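Planner says "start state in collision" with a plate in the gripper

Posted in: Motion planning and control
Tags: attached objects, collision checking, two arms, dish rack

Bheki Van Wyk
July 22, 2023

Hi all, I've been stuck on this for long enough that I'm willing to look silly in public. I have a two-arm setup and I'm using Wokitz for planning, with Lirnen doing the perception side (it gives me poses and fitted shapes for everything on the table). The task is putting plates into a wooden dish rack with the left arm. The right arm has nothing to do in this part, so I leave it at a fixed pose over by the toaster oven.

Carrying the plate over is fine. Grasp, lift, swing across, all good, and the paths look sensible too. My trouble starts when I get to the rack. I attach the plate to the left gripper in the planning scene, ask for a straight-line move down into the slot, and get "goal in collision." Okay, fair enough, the plate is supposed to touch the rack, so I added an allowed collision between plate and rack. Then the insert goes through, the gripper opens, I detach the plate, and the next plan (just a retreat, straight up!) dies with "start state in collision." Every time I detach, the gripper fingers are inside the plate as far as the planner is concerned. 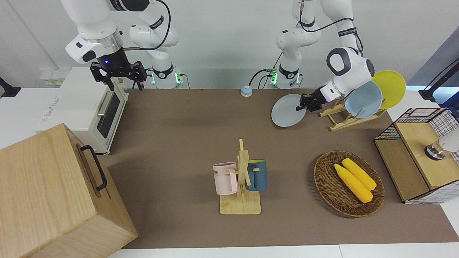
Left gripper holding the gray-blue plate beside the rack, right arm at its fixed pose.

Stuff I've tried:

Padding on the plate set to zero. It helped a little on the insert and did nothing for the retreat.

Turning collision checking off for the whole retreat. It works, but I really don't love it, because the other plates are right there and I have already knocked one once.

Making the plate thinner in the model. I stopped when it got so thin that the checker started missing the rack slats.

Randomly restarting things. You know how it goes.

Shapes from Lirnen come in as meshes fitted to 900 points per object. The scene gets refreshed whenever the arms are still, and joint commands go out at 200 Hz, though I doubt that matters for this one. I also have a camera up at head height looking down at the table, and that one feeds the object poses. The fixed camera is only for me, for logs.

My other suspicion is the shape of the rack itself. It's all slats and angled supports with gaps between them, and I have a nasty feeling the fitted mesh is filling the gaps in — when I draw it in the viewer it looks pretty chunky. Is there a normal way people deal with this? I can't be the only person putting plates in a rack.

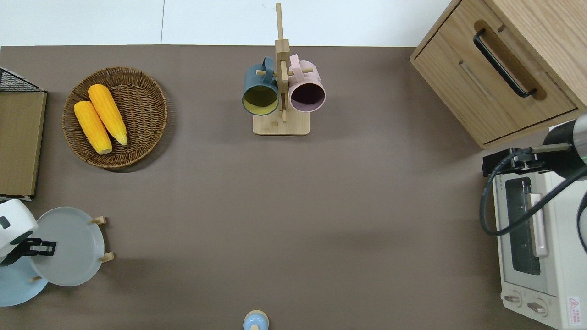 One more thing in case somebody asks: the mug tree, the corn basket and the rest of the things on the table never cause me any trouble, they're far enough from the rack that the planner just goes around them. It's only this last little bit of the move. I can post the scene file if that's useful, it's messy but readable.

Lwazi Maluleke
Accepted by the poster

You have two separate problems that happen to show up within a second of each other, so I'd take them one at a time.

The retreat first, as it's the easy one. When a plate is attached, Wokitz keeps a list of "touch links" for it, meaning the robot links that are allowed to be in contact. For you that's the fingers and probably the palm. When you detach, the plate goes back to being a regular object in the world and that list is thrown away with it. So a moment ago finger-on-plate was fine, and now it's a collision, and your start state is bad before the arm has moved at all. Opening the gripper doesn't save you if the fingers still overlap the padded plate.

What I do is this:

Open the gripper.
Detach the plate, and in the same scene update add an allowed pair for plate and each finger. Same update! If you send two, a refresh can sneak in between them and you'll chase that one for a week.
Plan the retreat as a short straight line, just long enough to clear the rim.
Remove the allowed pairs again.
Plan the rest of the way home with everything checked.

Your other plates stay checked the whole time this way, so you don't have to switch off the safety net just to back out.

Now the rack. Yes, I'd bet money the mesh is closed up. Most fitting tools wrap a convex shape around the points by default, and a convex dish rack is a block of wood with no slots in it. That also explains why you had to allow plate-to-rack before the insert would plan at all. Don't let perception fit the rack. Build it by hand out of thin boxes, one per slat and one per support, measure it with a ruler, and let Lirnen find only the pose. I did mine in an afternoon (with coffee breaks) and haven't touched it since. Once you have that, you may find you only need plate-to-rack allowed for the bottom part of the insert.
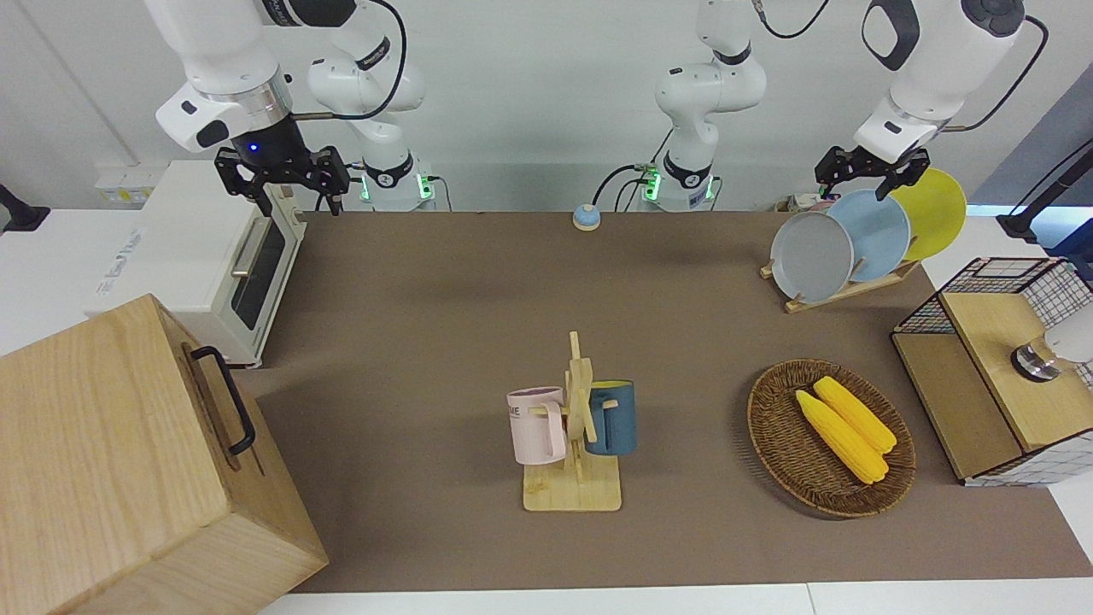

Left gripper above the light blue plate, with the gray one and the yellow one in the rack too.

With several plates in there I'd also stop refreshing the pose of a plate right after you've placed it. Plates standing on edge next to each other hide one another pretty badly, and if the estimate jumps even a little the model of one plate ends up inside the next. I freeze the pose at release and only accept a new one once the arm is out of the way.

I ran it like that for 48 inserts in October and the start state error didn't come back. I did have other failures, mostly bad grasps, but that's a different thread.

Bheki Van Wyk
replying to Lwazi Maluleke

Oh wow, the same-update thing. I was sending two. I put both changes in one message and the retreat plans now, with checking on. Rack model is next — I have the ruler out already. Thank you!!

Randina

I had this too and just moved to Kırmızıgül, it has some kind of release helper. Didn't try it with two arms though. Also check your clocks, mine were off by 263 milliseconds between camera and controller and everything looked like a collision until I fixed it. Might not be your problem if the arms are standing still when you refresh.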